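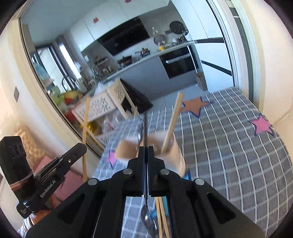 Setareh Naseri wrote on the feedback sheet that she wants her old job back on Mondays and the new one the rest of the week, and I'd like to start this report with that, as it says a lot about where the Uvari cutlery project stands at the halfway mark!

When you funded us, every spoon, chopstick and stirrer that came back through the Rutudau site was sorted by hand at one long bench. Six people did it in turns, standing, mostly with their heads down. Now the picking is learned from people first. Staff work with a hand-held gripper at ordinary tables in ordinary rooms, and what they do with it becomes the material the sorting arm learns from. Metal spoons and thin wooden sticks were always going to be the hard items (shiny things confuse the vision side, and sticks roll), so that's where we have put most of the hours this spring.

Numbers, as of 25th April. We planned 2462 usable picks for this period and recorded 2546, so we are a little ahead. Spoons make up the largest share. Chopsticks taken out of paper cups are behind, and I have moved two shifts over to them. The arm itself went live on the small line at Rutudau for 40 hours under supervision. It was slower than our people, which we expected, but it kept a steady pace and the staff stopped watching it after the first few days – a good sign in my book.

What has changed for the team

The bench shift is down from a full day to a morning. Afternoons are spent on gripper work, checking the arm's mistakes, or training, and everyone on the sorting crew has now had a turn at all of them. Sore wrists came up less often in the spring talks, though a couple of people told us that squeezing the gripper for a long stretch gets to the thumb. We've shortened the sessions and asked Voß for a softer return spring.

There was worry too, and I don't want to skip over it. Several people asked me straight out whether this ends with fewer jobs. Our agreement says no cuts for the length of the grant, and it is now pinned up in the break room in writing. What comes after the grant is still open, and the crew would like an answer sooner than I can give one. I would welcome a call with you on that.

Still to do before June

Finish the chopstick set. Get the second arm from Fleltidus through its safety check. Agree on pay grades for the staff who now review the arm's errors, as they're doing skilled work on the old rate. The money for this is in the training line, which is underspent.

I'm really pleased with this group. They have started naming the tricky grips and teaching them to each other over lunch – the one for a spoon held by its handle already has three names and a fair amount of arguing behind it. The full spending table goes out separately with the next invoice.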